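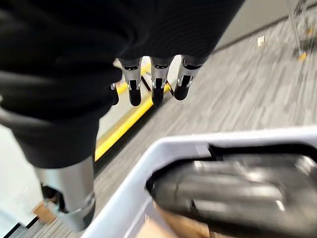 TOP 1: Stand Greifaufgabe. Yolanda Whitfield berichtet, das Team liege im Plan, wobei der Plan im Oktober zum zweiten Mal angepasst wurde. Für den Wettbewerb in Ploltstead sind 100 Griffe in 40 Minuten verlangt. Geübt wird weiter mit der weißen Kiste, in der ein glänzendes schwarzes Teil liegt; strittig blieb, ob der Daumen vor oder nach den Fingern schließen soll. Beide Lager haben ihre Argumente wiederholt. Vertagt.

Suche Suchbegriff eingeben Suchen

TOP 2: Regal. Bhupendra Maurya schlägt vor, die schwarzen Formteile künftig alle in derselben Richtung auf das mittlere Brett zu legen. Einwand: Im Wettbewerb liegen sie auch, wie sie wollen. Antwort: Man könne ja mit dem Leichten anfangen. Angenommen mit 4 Stimmen, der Rest enthielt sich oder war Kaffee holen.
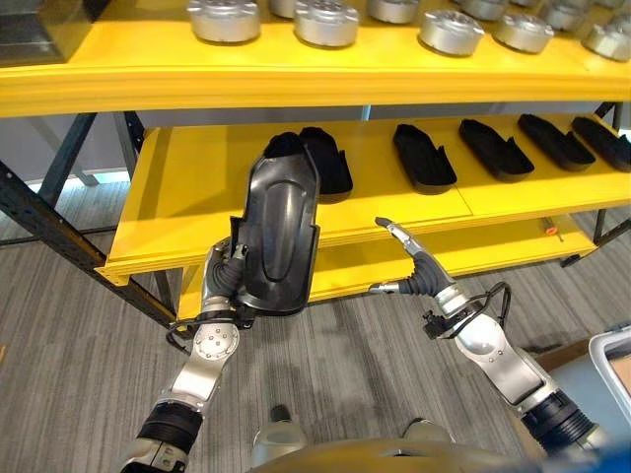 Die Regelung gilt bis zum Probelauf gegen Plilov. Wer danach noch umräumt, trägt es bitte ins Heft ein, und zwar leserlich.

TOP 3: Geld. Von der Firma Boateng sind fast 500 Euro zugesagt, eingegangen ist bisher ein freundlicher Brief. Yolanda fragt nach.

TOP 4: Verschiedenes. Der Teamname »Romcombe« bleibt, obwohl ihn niemand vorgeschlagen haben will. Bhupendra bittet darum, Zweige im Repository nicht mehr »final_neu_2« zu nennen. Zur Kenntnis genommen.

Ende 18:40 Uhr. Protokoll: B. Maurya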